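Reading Room > Short Fiction > Notices and Records

Annual Statement of the Society for the Horik Marsh

Reading time: 4 min

To the members, for the year now closed.

The Society for the Horik Marsh was established to oppose the draining of the wetland between Fikberg and the river. Its rules require that a statement be read aloud once a year at the edge of the water, whether or not any member is present to hear it. The statement for this year was read on 21 January 2026. Attendance was recorded as nine.

Members will recall that the Revon company holds a permit to cut a channel through the northern reed bed. The permit describes the marsh as land temporarily under water. The Society has objected to this wording in every year of its existence. The marsh appears on the oldest map held at Fikberg, where it is larger than the town, and the road is drawn going carefully around it.

In the spring the company placed 573 stakes along the line of the proposed channel. Each stake was numbered and tied with orange tape. The Society wrote to ask that no work begin during nesting. The company replied that its survey had found no nests. The Society wrote again, enclosing its own record of nests, and received the same reply, with the same date at the top.

By early summer the stakes had moved.

The Society wishes to be exact on this point, as it has been accused in the Fikberg newspaper of having moved them. No member entered the northern reed bed between the first survey and the second. The stakes were found upright, in their numbered order, with the tape still tied. They no longer ran north. They followed the old shoreline, as it is drawn on the map, across two hayfields and through the yard of the Geagea inn, where stake 340 stood in the middle of the kitchen garden.

The company removed the stakes and set them again. It engaged a watchman, who sat in a hut on the dike with a lamp and a stove. His log was later entered in evidence. For eleven nights it reads "nothing to report." For the twelfth it reads "water talking," and for the thirteenth it gives only the times at which he put wood on the fire. In the morning the stakes stood again along the old shoreline, and the watchman asked to be paid for the days he had worked.

A hearing was held in the fall. The hall at Fikberg was full, and the windows had to be opened. The company argued that the stakes had been disturbed by persons opposed to progress. The Society argued that the permit rested on a false description. The innkeeper of the Geagea asked permission to speak and said that her cellar, dry in her mother's time and her grandmother's, had begun to smell of mint and mud. She had gone down with a candle and found a heron standing on the third step. She had not known whom to inform.

The hearing officer asked what she wished the hearing to do about the heron. She said that she wished it to be written down.

It was written down. The record of the hearing runs to over 2000 pages, and the heron is on the last of them. 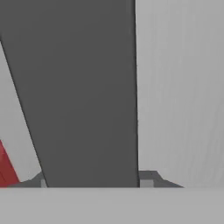 The decision came with the first frost. The permit was suspended until the boundaries of the marsh could be established by a new survey. The company has appealed. It has also withdrawn its machines from the dike, leaving two long ruts, which have filled and in which frogs' eggs are expected.

The Society was invited to name an observer to the new survey and did so. The observer reports that the surveyors are courteous and tired. They measure the shoreline each morning and compare it with the figures from the day before. The two have not yet agreed. The difference is small, seldom more than the length of a boot, and always in the same direction, toward the town.

The question of the Society's position was raised after the reading. Our rules commit us to the defense of the marsh within its present limits. They do not say what is to be done if the marsh should prefer other limits. One member proposed that the rule be amended. Another, whose house is the nearest to the hayfields, asked for time to move her books upstairs, and then seconded the proposal. It was carried.

Dues for the coming year are unchanged. Members are asked to bring boots to the next reading, which will be held at the edge of the water, at a place to be announced when it is known.

Contact the Reading Room | © 2026 Reading Room. All rights reserved. | Back to top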